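# Nerov reopening: who's been?

**pressedtin**

I got into the Nerov on its second morning back and I'm still buzzing, so forgive the length. For anyone outside the area, it's our old textile museum, closed for ages while Murer (the architects who did the Toom library) gutted the east side and put a new wing on it.

The stair! You come in low, under the old mill beams, and then the whole ceiling lifts and you're walking up into daylight. I went up and down it three times. The guard was very patient with me.

The opening show is called *Zulura* and it's all work clothes, 80 pieces, hung so you can walk around every one. I could have spent the day in the aprons alone.

**gallery_mouse**

Oh I'm so glad somebody started this! Went with my sister and we stayed until they flicked the lights at us. The stair is wonderful, agreed. I also loved that you can see into the conservation room from the landing now.

Did you do the denim room? Small, at the end, easy to walk right past.

**pressedtin**

I walked right past it, didn't I. Going back.

**oldmillroad**

I'll be the grump. I think the wing is handsome and I think it's the wrong building. The old east gallery had north light and a floor that creaked, and you felt you were in a mill. Now you feel you're in a very nice airport. Also 35 steps before you reach a single object, and the elevator is tucked behind the coat check where my mother took ten minutes to find it.

The show itself is great, no argument there.

**T_Halvard**

The elevator complaint is fair and I hope they fix the signs. The airport thing I can't go along with. That east gallery was roasting every summer and they had to keep half the quilts in storage. I used to bring students and we'd be fanning ourselves with the floor plans. I'd trade a creaky floor for seeing those quilts any day of the week.

**gallery_mouse**

Some of us liked the floor AND want to see the quilts, ha. But yes, the quilts. There's one in the new long gallery made from mattress ticking that I had only ever seen in the catalog, and the colors in print are nowhere near it.

For pressedtin, and anyone else planning a visit, the denim room is worth a slow look. They've got children's clothes in there as well as the big heavy overalls, and the fading on the knees is so good. Somebody cared a lot about those knees! I came home and looked at every seam in the house.
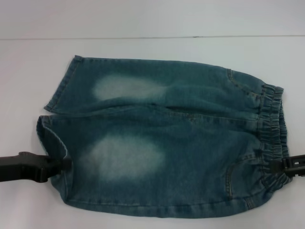

## Tickets, hours and the talk

**pressedtin**

Splitting this off under its own heading so people can find it. What I know so far:

- Timed entry in the mornings, walk in after 2
- Members skip the line, but you still need to pick up a sticker
- The café is open, soup only, very good soup
- Nima Naseri is giving a talk on the mending pieces in March, in the new auditorium, which has 388 seats

**oldmillroad**

388 seats for a talk on mending. Who do they think is coming?

**T_Halvard**

Me! And everyone I can drag along. I heard Naseri speak at the Toom library last year, and she had a roomful of people passing a sock around and gasping at it. Book early.

**oldmillroad**

All right, a sock might get me there. Is there a way up to the auditorium that isn't the stair?

**gallery_mouse**

Yes, take the side door on the canal street and it's level all the way in. My sister uses a cane and that's how we got in the second time. Much easier for your mother too, I'd think, and there's a bench right inside.

**oldmillroad**

That's really useful, thank you. I'll bring her. I'm still going to complain about the floor.

**pressedtin**

Bring her on a bright day if you can and sit at the top of the stair a while. The light comes across the old brick late in the afternoon and it's gorgeous. I'm going back for the denim room and then the ticking quilt, in that order, and I'll post again when I've seen both.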